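Hand-held gripper demonstration

Hand-held gripper demonstration is a way of showing a robot a task by hand. A person carries out the work with a gripper tool that has its own camera – the robot arm itself is absent.

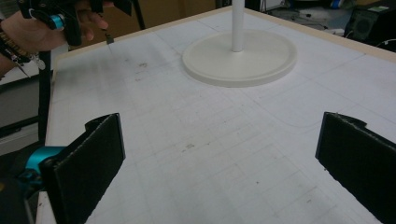 The recordings are later used to train a control program. The Nellovstead method, described by Radwood in December, asks for 200 demonstrations per task. Remote control, by contrast, needs the arm present throughout and is usually slower.

See also: Remote control of robot arms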